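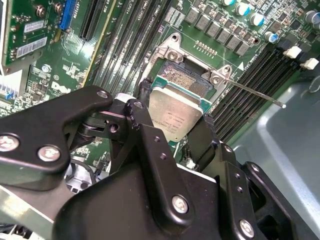 CPU and open socket, Dell board

Zorholm Forums > Desktop Hardware > Upgrades and Repairs
Thread: CPU swap on an old Dell tower, questions before I close the lever

hatilow_tim
Posted Feb 8, 2026
I'm swapping the processor on a Dell with a green board, memory slots either side of the socket. The replacement came from Oberholzer, used, 20 quid. Load plate is open and the old chip is out. Two things I'd like to check. Do I need to take the memory out first? And is the little white triangle printed on the board next to the socket the corner I line the chip up with?

gravelpit
Leave the memory in. The lever swings out over the slots on that side when it's open, so just mind you don't knock it.

Not sure about the triangle. I'd go by the notches on the edge of the chip and the mark on its own corner. Board makers print all sorts next to sockets.

Lenura_Owner
Disagree about the memory. I always pull it. You get more room for your fingers and it takes a minute to put back. Also check the BIOS version before you go any further. I had a Lenura box refuse to start with a perfectly good chip in it because the firmware was too old.

gravelpit
He's already got the old one out, so the BIOS check means putting it back in. Worth doing, but that's the situation.

hatilow_tim
I checked it in November and it's the latest Dell put out. Memory is staying in for now.
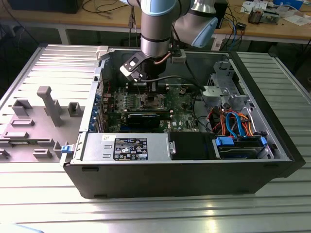
I've got the tower on its side with the panel off and laid flat next to it. Graphics card is still fitted, and so is the drive, on its blue tabs. The orange and red power leads hang down by the drive cage and I'd like them out of the way before the cooler goes on. Can I cable-tie them to the cage or will that block air?

brambleway
Tie them, but loosely. The perforated part of the cage isn't doing much for airflow in those. Keep the two blue SATA leads separate so you can get at the drive later.

Lenura_Owner
I'd take the graphics card out too while you're in there.

brambleway
What for? It's well below the socket. Every connector you undo is one more to forget.

Lenura_Owner
Dust, mainly. Up to you.

gravelpit
More important: lower the chip straight down, don't slide it, and don't touch the contacts in the socket. If it doesn't sit flat, lift it and look again. The lever does take a fair push, which worries people the first time. Fresh paste, a blob about the size of a pea.

hatilow_tim
Thanks. Is the supply likely to cope? The new chip is rated 195 W at full load according to the seller.

brambleway
That sounds high for one of those. Look up the part number yourself and compare it with the label on the supply. I wouldn't go by the listing.

hatilow_tim
Will do. Leaving it unplugged until I've read both.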